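Simulation Group Diary, Hernbridge
Entry for 20/08/2021
Subject: gripper fault in the kitchen trials, and suspension of the Iredine transfer

The morning was given over to the repeat of the overnight set. The set had been planned at 1000 runs and was stopped at 511, when the monitoring script reported contact forces far above the permitted limit. The duty log shows that the first alarm was raised at run 14 and was cleared automatically. It ought not to have been. The clearing rule had been carried over from the Bitar build in July, where it was meant for dropped readings only, and it had never been reviewed for work with handled objects.

Two tasks are affected: the pouring task, in which the arm holds the bottle over the stemmed glass, and the mug task. Both use the marble counter layout. The pouring task was replayed first, at reduced speed, with the force readings shown beside the main view.

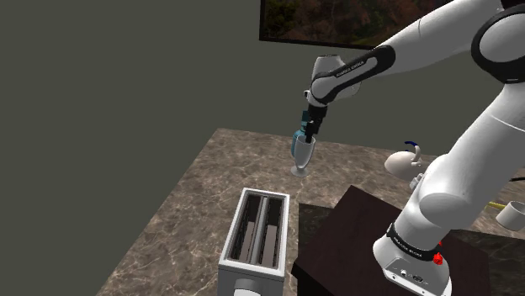 Findings on the pouring task

The commanded grip on the bottle was within limits at all times. The reported grip was not. On several replays the value rose in a single time step and fell back in the next, which no real hand could do. The group is satisfied that the contact solver is at fault in these cases and that the motion plan is sound. The clearance between bottle and glass is nevertheless smaller than the written procedure allows, and the procedure will be followed from now on. The toaster and kettle are to stay in the layout, as the Dutstead site requires a counter with ordinary objects on it.

Findings on the mug task

This is the more serious matter. The mug is tested on its side, and the fingers are brought in at the open end. The approach height was set from the outer wall of the mug, and the shape used for contact is slightly wider at the rim than the shape that is drawn. A finger may therefore be pressing on the rim while the planner still believes it to be free.
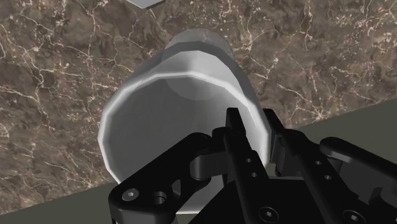

The stop command was issued correctly in each case examined, but it was acted upon late — up to 700 milliseconds after the limit was passed. In simulation the cost is a spoiled run. On the physical arm at Iredine the same delay would be a reportable safety event, and the transfer of both tasks to that site has been suspended as of noon today.

The following was agreed before the close of the afternoon. The automatic clearing rule is withdrawn from all builds. A force alarm will end the run, and the run may be resumed only by the person on duty, who must sign for it. The contact shape of the mug is to be rebuilt from the drawn shape and checked at the rim. The stop delay is to be measured again with logging switched off — there is some suspicion that the writing of the log is itself holding up the command.

Bitar has been informed in writing and asked whether the rule is still in use there. No reply had been received when this entry was made. The overnight queue has been left empty.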